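Pladmont Pilgrim Pack

Walking packs / Pilgrimage range / 38 litre

I started making this pack after walking to the shrine at Widville with a school bag on my back and a sleeping mat tied on with a bootlace. It was February, it was stinking hot, and by the second afternoon one strap had chewed a hole in my shoulder. Everyone else in our parish group was singing. I was not singing.

So the Pilgrim Pack is the bag I wanted that week. It's meant for people walking to a shrine, a big outdoor Mass, a papal visit or a youth gathering, where you'll sleep on a hall floor for a few nights and then stand in a paddock for hours waiting for something to start. If you're heading into the mountains with ropes, you'll want somebody else's bag (I'm happy to point you to a few).

What it weighs

The regular size weighs 1,126 grams with everything on it. Take off the lid and the hip belt and you're down to 708 grams, and that's how I carry mine on the last day when the heavy stuff has gone ahead in the van. Both weights are off my kitchen scales, with the rain cover left out.

The pockets

There are 3 outside pockets and I've fussed over every one of them. The left side one takes a 700 ml bottle and you can reach it without taking the pack off, even with stiff shoulders like mine. The right side one is a bit deeper, for a rolled-up hat or a folding umbrella. The front one is flat and zips from the top, and it's the right size for a hymn booklet, a pass and a small prayer book, so you're not digging through socks when the opening prayers begin.

Inside the lid there's a little felt-lined sleeve for rosary beads. I put it in after a customer wrote to say hers had tangled around her toothbrush for the fourth time! It also does for a prayer rope, a medal or your house keys.

Security lines

The big papal events all seem to have bag checks now, and the queues can be brutal. The main compartment opens in a long U down the front, so you can lay the whole thing open on the table, let them have a look and zip it up again. Rules on bag size change from one event to the next, so please check with the organisers before you order. I can't promise what they'll let through the gate.

Fabric and colours

The body is a recycled nylon I buy from Gavrilă, a small mill I've dealt with since my second batch. It comes in wattle, slate and a dark plum that I like for Lent. Groups can have a flag loop sewn on the left shoulder, and I'd say get it if you've got more than a dozen walkers. Trying to find your own lot in a crowd of yellow ponchos is no fun at all.

The power pocket

Low down against the back panel there's a padded pocket for chargers and leads. Hall floors never have enough power points, and at 10 at night there's always a knot of teenagers around the one by the tea urn, so I'd bring something with a couple of ports and share it.

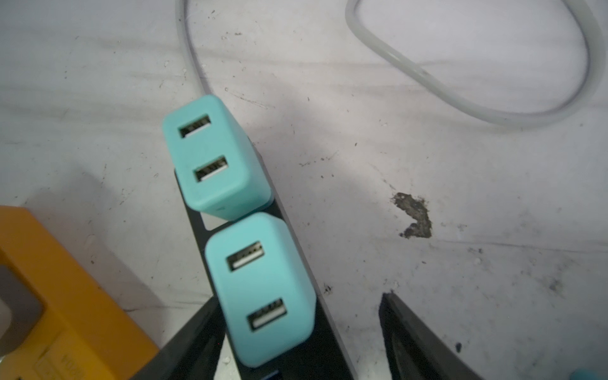 Two teal wall chargers, each a rounded block. Chargers not included.

Sizing and care

Regular suits most adults, and short is better if your back measures under 45 cm from neck to hip. If you're between the two, go short. Sponge it with cool water and plain soap and hang it in the shade. Please don't put it in the dryer, the coating will go sticky and I'll be sad.

Repairs and orders

I sew and mend everything in my shed at Nondon. Buckles and zips are fixed free for as long as I'm doing this, you just pay the postage to get it here. Allow two weeks for a single pack and six for a group order, longer in the lead-up to Easter. Parish and school groups of ten or more get a discount, so send me a note with your numbers, colours and walking dates and I'll write back with a price.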